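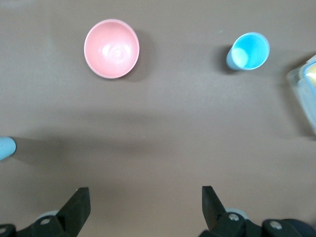 Chapter 4
Open Vessels and Their Storage

4.1 Scope of the Chapter

Chapter 3 dealt with plates and other flat ware. The present chapter covers open vessels: bowls, cups, and the lidless or lidded containers kept with them. A vessel is called open when its mouth is as wide as, or wider than, its base. Bottles and jugs with a neck are left to Chapter 6.

Two dimensions are used throughout. The first is the mouth diameter, measured across the outside of the rim. The second is the height, measured from the table to the rim. A bowl has a mouth diameter greater than its height. For a cup the two are closer, and the wall is steeper. Seen from directly overhead, the pink bowl at the head of this chapter shows only its rim and interior, while the light blue cup also shows a sliver of outer wall. Height can't be read from such a view and must be taken from the side.

4.2 Capacity

Nominal capacity is the volume printed in the maker's list. Brim capacity is the volume held when the liquid is level with the rim. Working capacity is what can be carried without spilling, and it is always the smallest of the three if the maker has measured honestly.

The Werus list gives nominal capacity only. The Kesuleck list gives brim capacity, so the two can't be compared line by line. A storage container sold as 1000 ml under one system may be sold under a different figure in the other. Table 4.1 converts between them for vessels from 500 ml to 3000 ml.

4.3 Clear and Colored Walls

A clear plastic wall lets the contents be checked with the lid on. It also makes the edge of the container harder to find against a plain surface - a point taken up again in Section 4.7, on shelf layout. Colored ware has the reverse properties.

Terms to learn before Section 4.4: rim, wall, base curve, nominal capacity, brim capacity, working capacity, nesting depth.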